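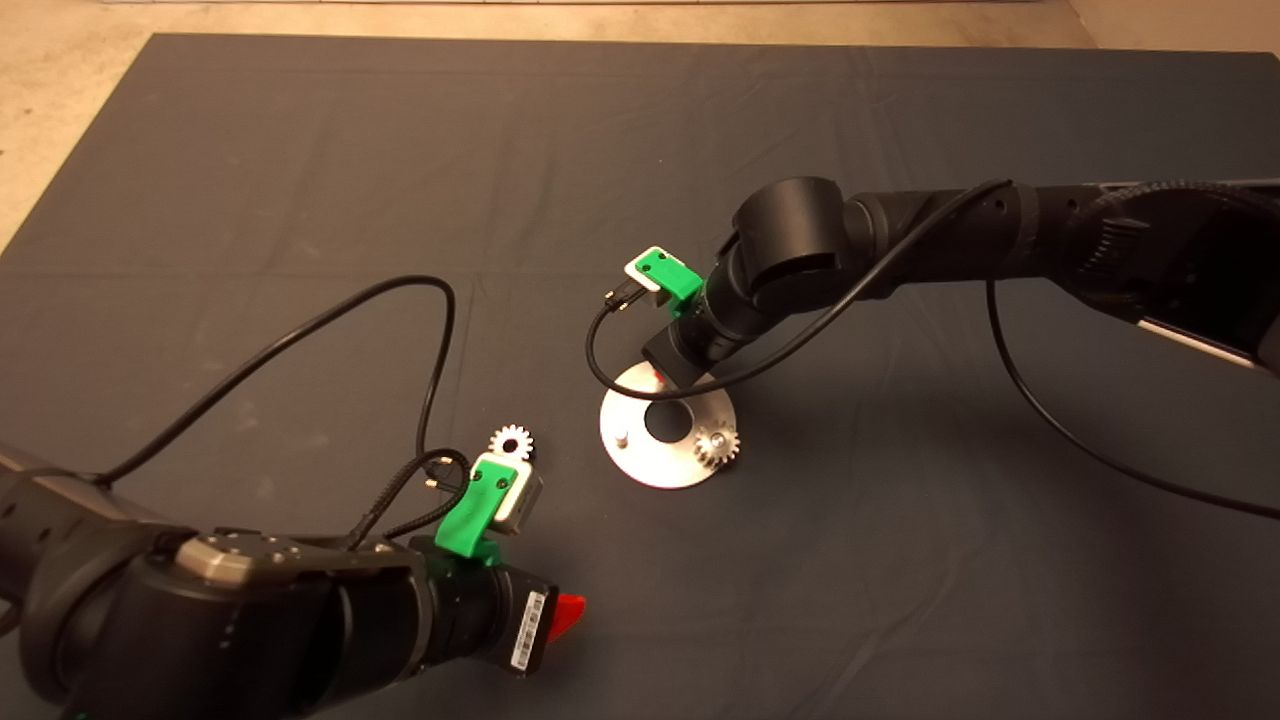
Adden Library to Drop Late Fees and Stay Open Later

Friday, August 4, 2023

The Adden Public Library will stop charging late fees on books, magazines and discs next month, and its main branch will keep longer evening hours on weekdays. The library board approved both changes at its regular meeting this week.

Under the new rules, a book that comes back late will no longer cost the borrower anything. Items kept more than 39 days past the due date will be marked as lost, and the borrower will be billed for a replacement. The bill is canceled if the item is returned in good shape.

Old late fees will be cleared from all accounts. Library records show nearly 1000 cardholders are now blocked from borrowing over unpaid fees. Their cards will work again on the first day of the new policy, and they do not need to call or come in to ask for it. Charges for lost or damaged items will stay on the books.

"We were spending staff time chasing small amounts of money, and the people who owed it had quit coming in," said library director İlker Sarıgül. "I would like to have them back, and I would like to have the books back too."

Late fees have brought in less each year as more patrons renew online. The board first talked about ending them in March but put off a vote until the city budget was settled.

The main branch on Covura Street now closes at 6 p.m. Under the new schedule it will stay open until 8:30 p.m. Monday through Thursday. Friday and weekend hours will not change. The Lai Avenue branch will keep its present hours, though its book drop will be moved from the alley to the front entrance.

The later closing time will be covered by shifting two part-time positions from mornings to evenings. The homework help desk, which has run for an hour after school, will be open until 7 p.m. on the nights it is offered. The second-floor study rooms can be booked for up to two hours at a time, at the desk or by phone.

Bus riders should note that the last Route 44 bus leaves the Covura Street stop at 8:10 p.m. The library has asked the transit office about a later run and has not had an answer.

Interlibrary loans are not part of the new policy. Those items belong to other libraries, and any fees those libraries charge will still be passed along to the borrower.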